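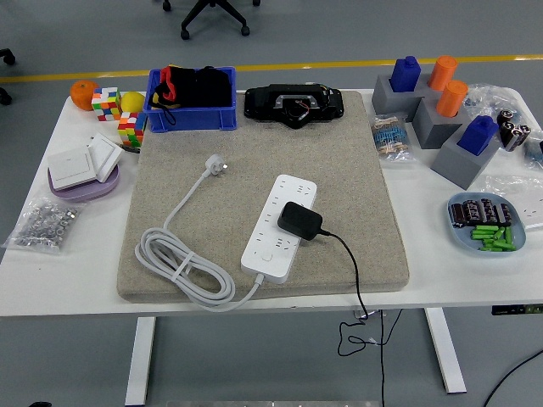 4.2 Segmenting cables before grasp planning

The perception module of Pristurar was first written for rigid parts, and its treatment of cables remained weak until the August revision. Thin, flexible items tend to be split into several short pieces, or joined to whatever lies beneath them, and the planner then receives grasp candidates that belong to no real object. The arrangement in Figure 3 presents both difficulties. The white cord of the power strip is gathered into a loose coil on the beige pad and held by a white strap, while the thin black cable of the adapter passes over the front edge of the table and hangs towards the floor. A depth threshold set at the table surface would discard the hanging part altogether.

Figure 3. Tabletop arrangement with power strip, adapter and small components.

We therefore trace each cable as a chain of short segments and allow the chain to continue below the table plane. Segments are joined by direction and colour, and a chain is passed to the Kamel planner only when at least one end has been tied to a rigid body. Coils are handled separately — they are marked as a single region, and no grasp is proposed inside them.

The method was tested on 185 recorded arrangements from the Gisarier set. The earlier module returned a complete chain in 63 of these, and the revised module in nearly 99. Most of the remaining failures involved clear plastic bags, for which the depth readings were poor. Bags are left to the Manduvar filter, described in Section 4.3.

Last updated: Friday, February 19, 2021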